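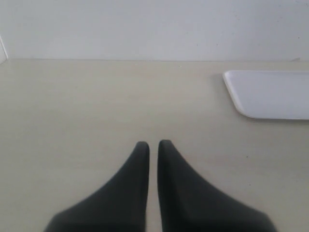

I have been trying to learn Thai cooking at home since April, and I finally have something to report. If you've been getting this newsletter for a while you'll remember the first green curry, which I described at the time as "fine" (it was not fine, my sister fed hers to the sink). A lot has changed since then! The biggest change is that I clear everything off before I start. A stretch of bare, pale beige tabletop does more for my cooking than any gadget I own, and I own plenty. I used to chop lemongrass on a board balanced over the mail. Now I put the mail on a chair, where it stays until someone wants to sit down, and I have room to line up my little bowls like they do on TV.

The second change is that I found Chaimongkol, the grocery out past the car wash on Vorden Street. I must have driven by it 100 times. It's narrow and the parking is terrible, but they have fresh makrut lime leaves in the cooler at the back, and galangal that doesn't look like it's been through a war. Go early. By noon the Thai basil is picked over and you'll end up with the sad bunches, which I bought anyway last week and regretted.

So, curry paste. I had been buying the jars and feeling guilty about it. I made my own for the first time in the summer, pounding it by hand, and it took me almost 2 hours because I kept stopping to rest my arm and look at my phone. It tasted wonderful and my shoulder hurt for days. Since then I've worked out a lazy version that I'm happy with. Slice everything very thin first, thinner than you think you need to, and soak the dried chilies until they bend easily. Then pound the tough things (lemongrass, galangal, lime leaf) with a good pinch of salt before anything juicy goes in. Shallots and garlic come last. If you add them early they squirt up at you and the whole thing turns into soup. Ask my glasses.

I make enough for six dinners and freeze it flat in sandwich bags, and on a weeknight I snap off a piece and fry it in the thick part of the coconut milk until the oil starts to come out around the edges. Don't rush that bit. I rushed it for months and couldn't figure out why mine tasted raw.

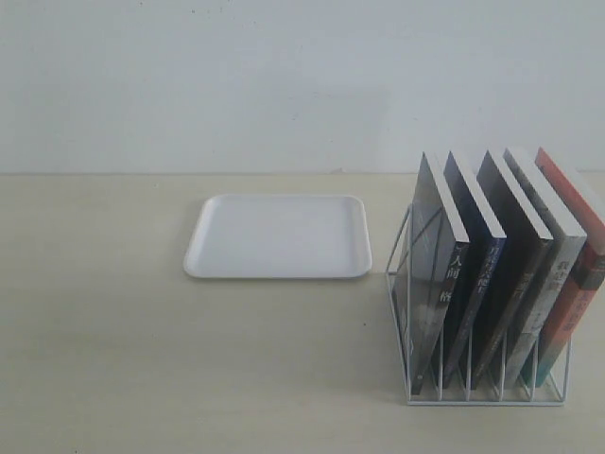 A white tray, a white rack and five books.

Speaking of books, several of you wrote in to ask which Thai cookbook to get, and I'm going to be annoying and say borrow one first. The library has a decent shelf of them. I brought home a monster of 600 pages and cooked exactly one recipe out of it, a cucumber relish, and it was lovely, but I'd have been cross if I'd paid for the thing. What I use most is a spiral notebook with fish sauce on the cover.

Oh, and fish sauce! Add half of what the recipe says, taste, then add more. Brands vary like crazy. I had to throw out a whole pot of tom kha over this and I'm still sore about it.

The Bindari supper swap is on 24/11/2018, same hall as last time, doors at 6. I'm bringing the green curry (the new one, I promise) and a big pot of rice. Please bring a dish, a serving spoon with your name taped on the handle, and a container if you want to take leftovers home. If you're bringing something hot, and I mean spicy hot, put a note on it. We all remember the noodles.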